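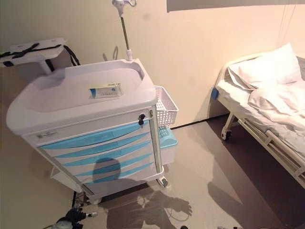 Who is responsible for the drawer key when a mobile manipulator works at a medical cart?

The named shift supervisor is responsible. The robot may open and close drawers that have already been released, but the lock is operated by a person, and the key is signed for at the start and end of each session.

Genen Ward Practice Pack

The Genen Ward Practice Pack is a set of written rules, floor markers and check cards for sites that run robots with arms near beds and carts. It is supplied with the Isier supervisor pendant and can be used with any mobile base that accepts a wired or wireless stop signal. The pack does not replace the site's own risk assessment. It gives the assessor a fixed starting point and a common form of words.

Contents

12 check cards, wipe-clean, A5
2 supervisor pendants with lanyard
3 rolls of floor marking tape
Rule book, ring bound
Cart and bed record sheets, pad

Approach and reach

Carts are treated as movable objects even when the castors are braked. The base stops 500 mm from the nearest face of the cart, and only the arm enters the remaining gap. Contact with the drawer handle is made at reduced speed. An arm must not pass over a pillow or bedding to reach a cart on the far side; the base is re-routed or the cart is moved by staff.

Poles, side baskets and lidded containers fixed to a cart count as part of its outline. Site maps drawn from the cart body alone are the most common fault found at first audit, and the record sheet now has a separate line for each attachment.

Items on the top tray

Loose boxes are picked from the tray one at a time. Anything with printed text is checked against the task list by the supervisor before it leaves the tray. The robot's own reading of a label is logged but is not accepted as the check.

Straps and folding tables

Hanging straps are a snag hazard for fingers and wrist joints. Secure them or add the table to the keep-out area. Wall tables are recorded as folded or open on the bed sheet, and the entry is renewed after cleaning.

Lighting

Overhead light can throw the shadow of the head and arm across the work. Run card 7 with the arm extended and confirm that handle detection holds with the shadow on the drawer front - a pass with the arm parked is not valid.

Compatibility

Isier pendant, all versions. Ejigu base controllers need the Utico relay lead, sold separately. Replacement cards and record pads can be ordered singly.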